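April – laundry cell, Tiltcombe bench, afternoon

Spent most of today on the working rules for the washer task instead of on the task itself. The old sheet was written when the cell only did folding, and half of it doesn't apply once there is a door, a drum and a tray in the same reach. Notes below so the next revision of the Tiltcombe sheet starts from something.

Speed. We settled on a cap of 30 percent of rated joint speed for any move with a hand inside the door swing. Outside that zone the normal limit stands. The Stidis controller lets us set this by zone, so it should be set there and not in the task script. I found two scripts that override it. Both fixed, both need a second reader before they go back in the shared folder.

Door. Rule as drafted: door fully open before any hand goes near the gasket, and no arm link may rest on the door or use it as a stop. The hinge side counts as a pinch zone for the whole session. I would like that marked on the cell map, same hatching as the bench edge.

Tray. Whatever holds the tray holds it until the load move is finished. No handing over from one end to the other partway through. If the grip is lost or doubtful, stop, back the hand out of the opening, then deal with the tray. Order matters here, and the old sheet had it the other way round.
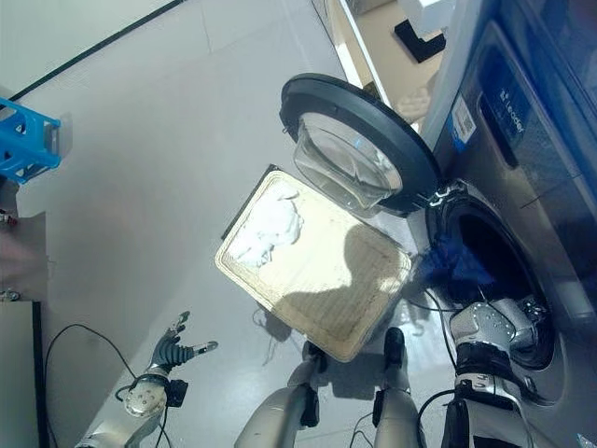
Hand at the gasket, tray held from below, blue item over the lip of the opening.

Fabric over the lip needs its own line. Draft wording: "Cloth hanging out of the opening is treated as an obstruction. The door is not to be closed under power until the lip has been checked by eye." The Kobori checklist only says "load complete", and two people can read that two ways. I'd rather have the longer sentence.

Cables. Check the runs along the forearms at the start of each session with the arms at full reach toward the machine, not in the parked pose. Slack that looks fine parked can end up near the door when the arm goes forward. Added to the pre-start list as item 4.

Floor. Keep people out of the taped area while the arms are enabled, also during resets. Baskets may stay in the area if they were there when the session was started and logged. Nothing gets slid in with a foot. I have done this myself and will stop.

Stops. Agreed on a test of the stop button every 50 cycles and at every change of operator. Log went up to cycle 188 today with the tests entered properly except one, at a change of operator before lunch. Written up as a miss, no other action.

Session length stays at 30 minutes per operator, then swap. There was some pushback on this – the argument being that the work is mostly watching. To my mind that is the reason for it.

Still open:
– whether the idle hand should have a fixed hold position during loading. Right now it is left to the operator.
– whether the Brirnby people want our log format or their own. Asked, no answer yet.
– door closing: by arm or by person? Until decided, by person, arms disabled.

Draft is in the folder as revision C. Comments in the margin please, not in chat.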